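Last revised Saturday, July 29, 2023

# Cleaning a ceiling air-conditioning unit and the recessed lights around it

These steps cover one ceiling-mounted AC unit with louvered vents and the round recessed lights in the same ceiling. They were written for the large room on the upper floor at Pruneck and have since been used without changes at Grumance. The unit's grille, filter and louvers are cleaned first, then the lights, then the floor. Work in that order. Dust from the grille lands on everything under it.

Coil cleaning, drain pan work and anything involving refrigerant are outside the scope of this page.

## What you need

- Stepladder with a top platform, tall enough that your shoulders reach the ceiling without standing on the top two steps
- Drop cloth, large enough to cover 4 feet past the unit on every side
- Vacuum with a hose and a soft brush head
- Two buckets
- Mild dish soap
- Microfiber cloths, one stack for the unit and one for the lights
- Soft paintbrush, 2 inch
- Screwdriver to fit the grille screws
- Safety glasses and a dust mask
- Masking tape and a marker

Do not use a pressure washer, bleach, scouring pads or anything with ammonia in it. White plastic grilles go yellow and chalky after a few rounds of the wrong cleaner.

## Step 1: Shut off the power

1. Turn the unit off at the wall control. On the Rarau controller, hold the power key until the display goes blank. A short press only puts it in standby.
2. Wait until the fan has stopped and the louvers have finished closing. Do not push them shut by hand.
3. Switch off the breaker for the unit and tape over it. Write the date and "CLEANING" on the tape.
4. Switch off the lights over the work area and let them cool for 32 minutes.

The lights are usually on a separate breaker. If you will be removing any trims, switch that one off too. Use daylight or a lamp plugged into another circuit.

## Step 2: Clear and cover the floor

Move tables and loose equipment out from under the unit. Lay the drop cloth flat and tape the corners down so that the ladder feet do not drag it. Set the ladder on the cloth, beside the unit – working directly underneath means dust in the face and a sore neck.

In a large room, mark the ladder positions before you start. Put a small cross of masking tape on the floor below each light. Moving the ladder from mark to mark is quicker than sighting up at the ceiling every time, and the row of marks shows which lights are still to be done.

## Step 3: Open the grille

1. Vacuum the outside of the grille with the brush head while it is still closed.
2. Find the latches. Most rectangular grilles have two, on one long side. Some have a screw behind each latch, and it has to come out first.
3. Support the grille with one hand, slide both latches and lower the free edge slowly.
4. Check for a safety cord. Leave it attached if the grille can hang clear of the ladder. If not, unclip it and hand the grille down.

If a latch does not move, do not pry at it. Brush the dust out of the slot and try again. Latches that have been painted over during a ceiling repaint need a thin blade run around the edge.
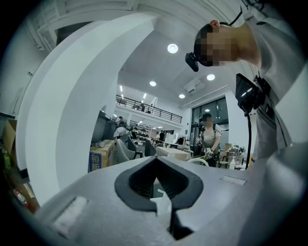 With the grille down, look at the filter before you touch it. An even gray film is normal. A dark patch on one side usually means air is getting around the filter frame, and the frame should be reseated when it goes back in. Damp spots or brown rings are a drain problem. Stop there, close the grille, leave the breaker off and report it.

## Step 4: Wash the filter and grille

1. Slide the filter out level, dusty side up.
2. Carry it outside or to a utility sink and vacuum the dusty side.
3. Rinse with lukewarm water from the clean side so that the dirt is pushed back out the way it came in.
4. If the mesh is greasy, soak it in soapy water for 7 minutes and rinse again.
5. Shake off the water and dry it flat, in shade.

Wash the grille with the same soapy water and a cloth. Use the paintbrush in the corners. Rinse, wipe, and stand it on edge to dry.

The Yokoyama replacement mesh fitted at Grumance must not be soaked – vacuum and rinse only. It looks much like the standard mesh, so check the edge label.

## Step 5: Wipe the louvers

Louvers are thin and their pivots are easy to crack. Hold each blade at one end and wipe along its length with a damp cloth, wrung out hard. Do not turn a blade past the point where it resists. Wipe the housing around the opening last, working away from the electronics cover.

If there are black specks on the ceiling next to the vents, dry brush them first. Wet wiping smears them into the paint. Marks that stay after a second pass can wait for the next repaint.

## Step 6: Clean the recessed lights

Begin with the light nearest the unit and work outward. It collects the most dust, and the cloth can be changed after it.

1. Dust the trim ring with the dry paintbrush.
2. Wipe the trim and lens with a barely damp cloth, in one direction.
3. Dry at once with a second cloth.
4. Check the gap between the trim and the ceiling. If a side has dropped, push it up gently until the spring clips catch.

Never spray cleaner at the fixture. Spray the cloth, on the floor, away from the ladder.

If a lamp is due for replacement, match the output of the others. The fixtures at Pruneck take 900 lumen lamps. One brighter lamp in a row is very noticeable on a white ceiling, and so is one with a different color temperature.

## Step 7: Put it back together

1. Confirm that the filter is fully dry.
2. Slide it in until it stops, and check that the frame sits flat on all sides.
3. Reattach the safety cord, raise the grille and close both latches. Pull down lightly on each corner.
4. Fold the drop cloth inward and take it outside. Vacuum the floor and lift the tape marks.
5. Remove the tape from the breaker and switch it on.
6. Run the fan on low, without cooling, and listen. A rattle is nearly always a latch or a filter frame.
7. Reset the filter indicator on the controller.

## How often

Vacuum the filter monthly while the unit is in daily use. Do the full procedure twice a year, in February and again before the first hot weeks. Lights need cleaning only with the full procedure, unless there has been sanding or drywall work in the room.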